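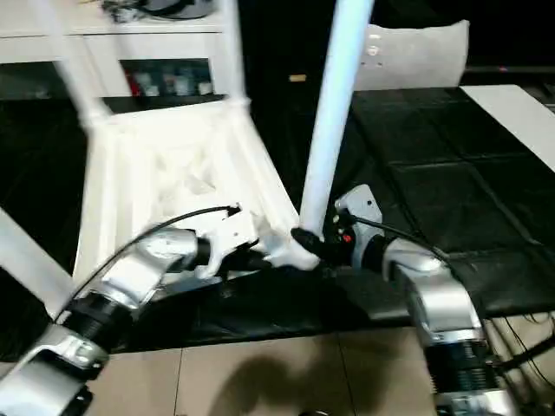

Carla Geagea thought I was being unfair before we had even parked. Her view was that a furniture plant opening its doors for a day in May deserves the benefit of the doubt, and that I should save the sneering for the ride home. Fine. I tried.

Limadmont makes outdoor furniture and claims 3,000 pieces leave the building each week. The tour group was told this twice, once at the gate and once by a banner. I asked whether that meant finished goods or parts and got a brochure.

The Tesia line is the one they want you to look at. It's sold as "recycled", and the small print puts the recycled share at 30 percent. The rest is new plastic. Zawadi Kaijage asked where the 30 percent comes from and was told "regional partners" – no names, no towns.

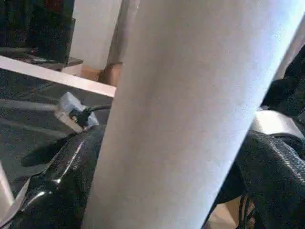

Lunch was decent, I'll give them that. The talk afterward was about durability, with a load figure of 262 pounds quoted for the basic chair. For how many sittings, and after how many summers in the sun? The speaker said testing was ongoing. My own set went chalky in its second year, so I'd have liked a better answer.

They had some 900 visitors by mid-afternoon, according to the woman at the coat rack, and most seemed happy with a free cushion. Carla bought two Tesia chairs at the factory price. I checked the receipt: the warranty is one year and doesn't cover fading.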